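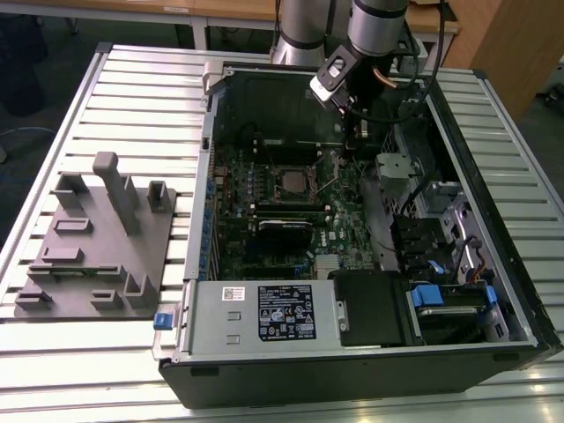

June, 2:40 p.m. Rokex disassembly kit, evaluation unit 2

Trial 7 of 22, desktop tower, side panel off. The arm was run with the supplier's standard gripper and the gray fixture plate.

The Tanoli software accepted the new approach height after one restart. Cable routing at the wrist remains a concern and has been reported to the Plevulville office under ticket 3458. Their reply is pending.

Graphics card removal is to be attempted next at reduced speed. Purchase decision deferred until the remaining trials are logged.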